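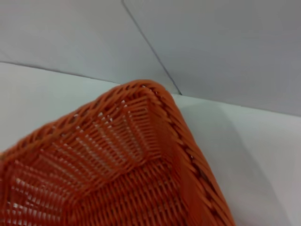 Milagros Belmonte wants to know why a basket doesn't simply come undone when you pick it up, seeing as there isn't a drop of glue in it and not a single nail. She asked this in our letters box, in very neat purple handwriting, and she added that her little brother thinks the answer is magic.

Well, Milagros, it's a lovely question, and I'm going to take my time over it, so you might like to fetch a biscuit (and one for your brother).

How Baskets Hold Together

The glue that isn't there

Put your two hands together as if you were going to clap, but let your fingers slide in between each other. Now squeeze gently and try to pull your hands apart. It's harder than you'd think! Your fingers aren't stuck, but they are pressing and rubbing against each other, and all that rubbing makes it difficult for them to slide. The proper word for it is friction, and you meet it all day long. It stops your shoes slipping on the pavement, and it warms your hands when you rub them on a cold morning.

A basket is full of friction. Every strand goes over one neighbour and under the next, over and under, over and under, all the way along. At each crossing the strands press on each other a tiny bit. One crossing wouldn't hold very much. But I once sat down with a small willow basket and worked out that its sides had 477 crossings, and when that many little squeezes are all working at once, the whole thing stays put.

Stakes and weavers

Basket makers have names for the different parts, and they're easy to remember. The strands that stand up, like the posts in a fence, are called stakes. The strands that travel round and round between them are called weavers. (The person doing it is called a weaver too, which can get muddling.)

The stakes need to be fairly stiff, or the basket will flop about like a tired jellyfish. The weavers need to be bendy so they can wriggle in front of one stake and behind the next. When a weaver has gone all the way round, the next row does the opposite. Where the first row went in front, the second goes behind. If both rows went the same way, the stakes wouldn't be gripped from both sides, and the rows could bunch up or slide about.

You can try this with nothing more than your own fingers and a piece of wool. Hold up your hand, palm facing you, and ask somebody to thread the wool in front of one finger and behind the next, then back again the opposite way. Your fingers are the stakes. Don't let them pull it tight, please, as you'll want your fingers later on. 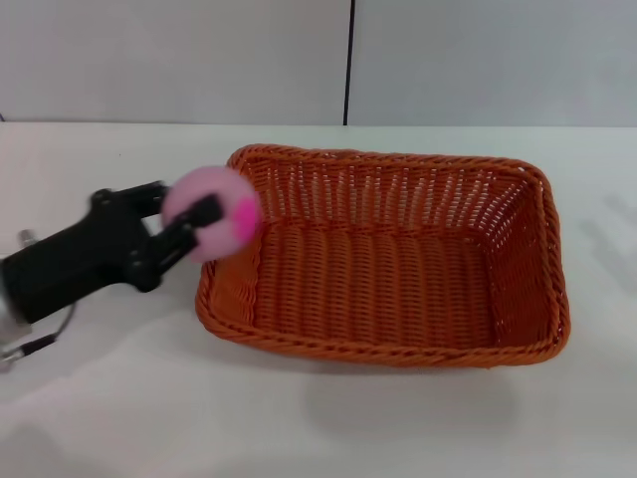
A rectangular woven basket with room for a pom-pom.

Round ones, square ones and the trouble with corners

Lots of the oldest baskets are round or oval, and there's a good reason. A round basket is friendly to its weavers. They go round in one long, gentle curve and never have to do anything sudden.

Corners are trickier. If you bend a dry twig sharply it will snap, and you'll have a handful of splinters and a bad mood. So people who make baskets with corners usually soften the willow first by soaking it in water, sometimes for days, until it will bend without cracking. Many makers also put a thick, strong stake at each corner to keep the shape. Even then, the corners often come out a little bit rounded, and I think they look all the nicer for it.

What are baskets made of?

Nearly anything long and bendy! People all over the world have used whatever grew near them. In Britain that has often been willow, which likes damp ground and grows long straight shoots called rods. When the rods are cut, the plant sends up new ones the following year, so the same willow can be harvested again and again. In other places people use rushes, palm leaves, bamboo, pine needles, straw or split strips of wood.

Rattan is a famous one. It's a kind of climbing palm that scrambles up through the trees in hot, rainy forests, and its stems can grow very long indeed. Nowadays there are also baskets woven from plastic strands that are made to look like rattan. They can be wiped with a cloth and come in all sorts of cheerful colours.

Basket making is a very, very old craft, older than the wheel and older than writing. We can't always find the ancient baskets themselves, as plants rot away in the ground, but sometimes people pressed a basket into soft clay and the clay kept the pattern. Imagine leaving the print of your basket behind for somebody to find thousands of years later!

The last and hardest bit

Ask a basket maker which part takes the most practice and plenty of them will say the rim. When the sides are tall enough, all those stakes are still poking up at the top like uncombed hair. You can't just snip them off, or the top row would slip away, and then the one below it, and you'd soon be left holding a sort of bird's nest.

One way to finish is to bend each stake down and tuck it behind its neighbours, going round until the last one is tucked under the first. Some makers add a plait on top, so that the edge looks like a thick rope. A good rim is comfortable to hold, and it keeps everything beneath it in order. 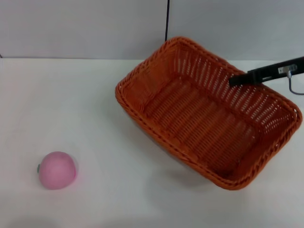 Look at the thick, twisted edge: it goes round all four sides.

My own first rim took me a whole rainy afternoon in April, and I had to undo it twice. The finished basket leaned to one side so badly that my family called it the Otora Express, after a wobbly train in a bedtime story. It still holds clothes pegs, though, and it has never dropped one.

So, Milagros, please tell your brother that it's friction doing the work, with a great deal of over and under. He may go on calling it magic if he likes.
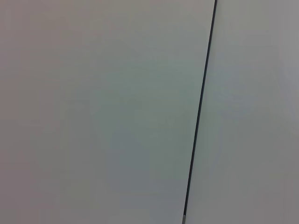 Make a little paper basket mat

Weaving something flat is the best way to begin. You'll need two sheets of coloured paper, a ruler, a pencil, a glue stick and some scissors. Ask a grown-up to sit with you for the cutting.

1. Fold one sheet in half. Starting from the folded edge, cut straight lines towards the open edge, but stop two fingers' width before you get there.

2. Unfold it. You now have a row of slits with a border round the outside.

3. Cut the other sheet into long strips.

4. Thread the first strip over, under, over, under, until you reach the far side. Push it up snugly.

5. Start the second strip the opposite way, under and then over.

6. Carry on until there's no more room, then dab a bit of glue on the ends of the strips.

Glue is cheating a little, I know, but paper is slippery stuff and doesn't grip as well as willow. If your mat looks wonky, push the strips closer together with your fingertips and see if it improves – mine nearly always does.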